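How I get tea stains out of my mugs

I drink a lot of tea (three mugs before lunch, easily) and for years I figured the brown ring inside was just part of owning a mug. Then my friend Solène Guérin stayed with us in July and scrubbed one back to white while the kettle was on. I've been doing it her way ever since!

You need baking soda, a soft sponge and a spoon. Rinse the mug and pour out the water, but don't dry it. Drop in a heaped teaspoon of baking soda and work it around with the back of the spoon until you've got a paste, something like toothpaste. Add a few drops of water if it's crumbly.
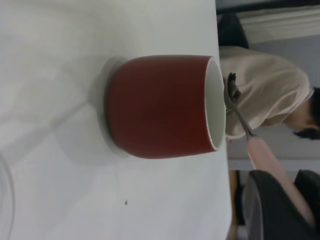

Push the paste up to just under the rim, where the stain is always worst, and leave it for 12 minutes. I set a timer or I forget and it dries like plaster. Then rub with the sponge in small circles, going easy on colored glazes, and rinse with warm water. White insides show everything, so tip the mug toward a window and check before you put it away.

For a really old stain, fill the mug with almost 300 ml of hot water, stir in a tablespoon of baking soda and let it sit overnight. Mine from Stirkberg needed two nights, but that poor thing had been my desk mug forever.

Please skip the steel wool. I scratched a lovely one that way, and now the tea settles right into the scratches.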